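The Robot That Wouldn't Let Go

Robots are very good at doing what they are told. This is also the main thing wrong with them.

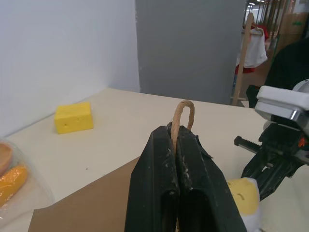 Picking things up is hard for a robot. You have been doing it since you were a baby, mostly with things you weren't supposed to have. A robot gripper has to be told where to go, when to close and how hard to squeeze. Then it has to be told when to stop, and people sometimes forget that part.

At a workshop called Brorklow, a robot named Clolent had a simple job. It had to pick up a piece of rope, carry it across the table and drop it in a tray. It did this 13 times. On the next try it picked up the rope, carried it to the tray and kept it.

Gunvor Isaksson, who was in charge, pressed OPEN. Clolent stayed shut. She pressed it again, a bit harder, the way grown-ups do with elevator buttons.

So what had gone wrong?

Many robots can't feel a rope the way you can. Clolent guessed what it was holding by checking how far apart its fingers were. Fingers apart meant "I've got something." Fingers together meant "I missed."

But rope is squashy. Clolent had squeezed this piece so flat that its fingers seemed to be touching. As far as Clolent knew, it was holding nothing at all. Its program said an empty hand should stay closed and wait for help, so it waited, holding a rope it didn't believe in.

Then Edvin Eide reached over to pull the rope out.

"Stop!" said Gunvor.

She was right. A stuck robot looks as if it's asleep, but its motors may still be on. It could open, close or swing around without any warning, and it won't say sorry. Gunvor pushed the big red stop button first. Then she turned off the power, and only after that did anyone touch the rope.

The message in the robot's log said ERROR 2434. Edvin looked it up in the manual. It meant "Gripper error."

The repair took 20 minutes. Ruby-Lee Rewi changed the program so that OPEN always means open, whatever Clolent thinks is in its hand. She also told it to squeeze more gently.

Clolent went back to work that afternoon. It picked up the rope very gently and dropped it on the way to the tray. Ruby-Lee is working on that.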